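Two arms, one table, and a lot of foam letters

December 9, 2021

I spent most of yesterday at the Somano workshop, where the two-arm sorting cell is finally back on its feet, and I have to say it's looking good! For anyone who missed the July update, this is the tabletop cell we call Jumelum - two white arms, plates and bowls, and foam letters that have to end up in the right dish.

The trouble had been the right arm. Its gripper had started closing a hair off center, so anything with a thin rim would twist on the way up. Plates were mostly fine, but bowls were a mess. We pulled the fingers, cleaned out the housing (so much dust in there) and put them back with new screws from Byun. The old ones had worn just enough to let the fingers rock, and of course you couldn't see it until they were out on the bench.

Then came the cable. The one at the wrist had been tied down too tight, and every time the joint turned all the way over it tugged. It has a bit of slack now, in a loop, and I like it much better that way. I'd still check it once a week, and more often if you're running the cell all day.

After that we did the zero positions on both arms, which took 2 tries on the left one because I bumped the table. My fault! The bases got tightened again too, and the lights came up green on both.

For the shakedown we're using the Clerketti routine, the same one we used when the cell was first put together. It's a set of 200 moves with dishes and letters, and the bowl moves are the ones I care about. If the right gripper is going to slip, it'll slip there. We stop after every 12 moves to look at the fingers and wipe the table, so it's slow going, but I'd rather catch a loose screw early than hunt for it under the frame later.

If you're booking time on the cell, please leave the finger settings alone until the routine is finished. The old settings file is still on the shared drive, and it will load without a complaint, so double-check which one you've got. I've put the new one in its own folder with the date on it.

The right gripper has the blue bowl tipped up on its edge, and there are letters out on the table and in the green plate. 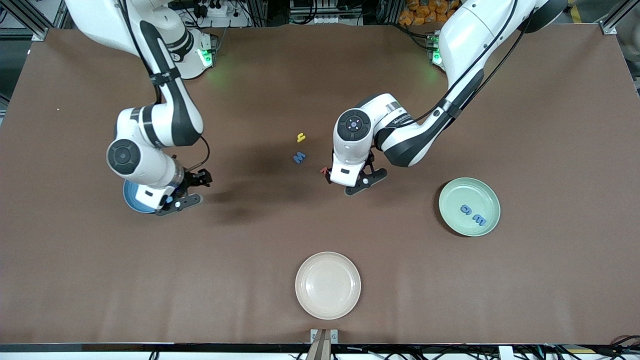

What's next for the cell

The left arm gets its turn now, starting with the fingers and then the cable along the upper link. I've set aside 3 days for it, and the spare screws are already in the drawer.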